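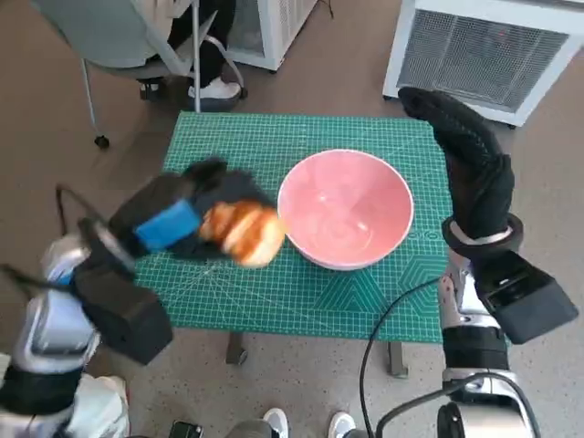 Left hand with the roll, right hand waiting its turn. Pink bowl, green mat, our usual setup.

Bideo: bread-into-bowl demos from a student robotics club

README, please read before you download

Hi! This is the data card for Bideo, the first dataset our club has ever put out. We're the Cusetti club, we build and break things after class, and this spring the thing was a two-armed robot that we wanted to teach to put a bread roll in a bowl. I wrote most of this file on a Sunday with the logs open in another window, so if something looks off, tell me and I'll fix it.

What's in it

There are 480 episodes. Each one is a single try at the same job: pick up the roll, bring it over to the bowl, let go, back off. Every episode has video from the head camera and both wrist cameras, joint positions for the two arms, hand commands, and a short text label. The label is nearly always "put the bread in the bowl," though a few of us got creative early on (sorry, I left those in, they're kind of fun to read).

We also kept the failures! Please don't skip them. They're marked success = 0 in the episode table, and they cover drops, misses, bumped bowls and a whole family of tries where the hand closed on nothing at all. My own favorites are the ones where the operator clearly changed their mind halfway through.

How we recorded

One person drives the arms, one person watches and calls stop, and whoever is left resets the props. We traded jobs a lot, so you'll see different driving styles. Some of us go slow and straight, some of us swoop. I'm a swooper. The operator column is a letter code and doesn't map to anybody's name.

Our recording tool is called Ambaye, and it's a pile of Python scripts that grew a name. It starts all the streams together and writes one folder per episode. It does not like full disks. We found that out in May and lost an afternoon to it, so check your free space if you reuse the scripts.

Before every session we run a check on the arms and cameras, and we do not touch the props until it's finished.

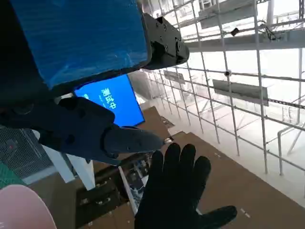

If the check fails, we restart everything and go again. It's boring, and new members always want to skip it, but the sessions where we got lazy are exactly the ones with time stamps that drift. I flagged those with sync_warning = 1. You can still use them for looking at pictures, just don't train a controller on them and then email me that it shakes.

Stuff that'll trip you up

The wrist views are messy. You get a lot of arm, a lot of glare and sometimes a person's hand. Brightness jumps around between sessions too, and we didn't correct for any of it.

The head view catches people's feet and legs now and then. Everybody in the club agreed to that, but if you crop for your own work, crop low.

Episodes aren't all the same length. Most are short, but the longest one has 1156 steps, and yes, that's one roll. If your loader pads everything to the longest episode, you'll run out of memory (ask me how I know).

The numbering has gaps. We threw out 13 recordings where a stream was missing completely, and I didn't renumber after that. Your code should read the episode table and not count folders.

Baseline

We trained a small model called Zestach on the good episodes, and it gets the roll into the bowl around 2 times out of three when the bowl is close to where we normally put it. Move the bowl far off and it gets confused and hovers. The training script and settings are in the zestach folder. I'd love for somebody to beat it, it shouldn't be hard!

Using it

Free for classes, clubs, homework and research. If you make something with it, mention the Cusetti club and send us a link. Bug reports go in the issue tracker. Please include the episode number and the camera name, and give us a few days during exams.

Still to do: clean up the creative labels, add a second bowl position, write proper docs for the hand commands.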